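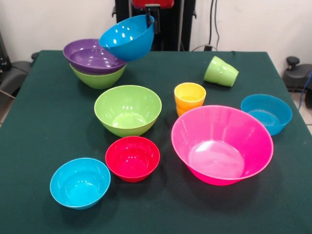
4. Setting the table linen program

This section explains how to wash, dry and store tablecloths and cloth napkins with the Asora washer and the matching drying cabinet. It is written for community kitchens, small canteens and guest houses. For bed linen and towels, please go to section 5. For kitchen rags with much grease, go to section 6.

4.1 Before the first use

The table linen program is not active when the machine comes from the factory. You must switch it on one time in the service menu.

1. Close the door and turn the main knob to OFF.
2. Hold the START button and turn the knob to position 3. Keep holding until the display shows SET.
3. Press the right arrow until you see LINEN.
4. Press START. The display shows ON.
5. Turn the knob back to OFF and wait until the display is dark.

Note: If the display shows E 84 in step 2, the water tap is closed or the hose is bent. Open the tap, make the hose straight and start again from step 1.

Machines delivered before April have the older menu. In this menu the word LINEN is replaced by TABLE, but the function is the same.

4.2 Sorting the cloths

Sort by color first and by fabric second. Dark green, dark red and navy cloths lose some dye in the first washes, and this dye goes very easily into white napkins. Wash every new dark cloth alone two times before you put it together with other dark cloths.

Cotton and cotton mixed with polyester can be washed together. Linen cloths should have their own load. Cloths with a plastic coating do not belong in this machine at all – wipe them with a damp sponge and mild soap.

Shake each cloth outdoors or over a bin. Look for forks, toothpicks and coins in the folds. Small metal parts can go through the drum holes and stop the pump.

CAUTION: Never wash a cloth that has candle wax on it. Hard wax must be scraped off with a blunt knife, and the rest must be taken out with paper towels and a warm iron. Wax that melts in the drum will stay on the door seal.

4.3 Treating stains

Treat stains on the same day if you can. After one night most of them need a second wash.

Coffee and tea: rinse with cold water from the back side of the cloth, then put a little liquid detergent on the place and wait ten minutes.

Tomato sauce and curry: lift the solid part with a spoon. Do not rub. Rinse cold, then soak in the washer with the SOAK button.

Fruit juice: rinse cold and wash normally. On white cotton you may add oxygen bleach.

Butter and oil: put dish soap directly on the spot and press it in with the fingers. Wait fifteen minutes before the wash.

Do not use chlorine bleach on colored cloths. Also do not use it on white cloths with colored stitching – the stitching becomes yellow or gray.

4.4 Starting the wash

1. Put the cloths in the drum one by one, loosely. A hand must still fit between the cloths and the top of the drum.
2. Fill the detergent into the left chamber. One level spoon is enough for soft water. For hard water use one and a half.
3. Leave the softener chamber empty. Softener makes napkins absorb less water.
4. Turn the knob to position 7.
5. Choose the temperature with the arrows: 100 °F for dark colors, 119 °F for light colors.
6. Press START. The door locks with a click.

Note: If you forgot a napkin, you can press PAUSE in the first three minutes. The door opens after the lamp goes off. Later than this, the water level is too high and the door stays locked until the end.

CAUTION: Do not pull the door when the lock lamp is red. The plastic hook can break, and a broken hook is not covered by the warranty.

4.5 Drying and ironing

Take the cloths out immediately when the program has finished. Creases that stay in a wet cloth for an hour are hard to remove later.

1. Hold the cloth by two corners and shake it strongly, two or three times.
2. Hang it over the wide rail of the cabinet, with the middle of the cloth on the rail.
3. Select LOW. Cotton needs 50 minutes, linen 40 minutes.
4. Take the cloth out while it is still a little damp, and iron it from the back side.

Large cloths are easier to iron when folded one time along the length. Iron both sides, open the cloth, and press the middle line away with the tip of the iron.

4.6 Storing

Roll long tablecloths on a cardboard tube with the good side out. Napkins can be folded in a stack. Put a paper label on each tube with the table size, and also the date of the last wash if many people use the same closet.

The closet must be dry and must not stand against an outside wall. If a cloth smells of the closet, run position 7 again without detergent.

4.7 Spare parts for this section

Door hook, gray: part 739
Detergent drawer with spoon: order from the Granham store
Wide rail for cabinet: order from the Vondcombe warehouse, delivery by Srour

When ordering, please write the serial number from the plate inside the door. Without this number we cannot know which hook fits.

Text and corrections for section 4: Aivar Kütt, May 2026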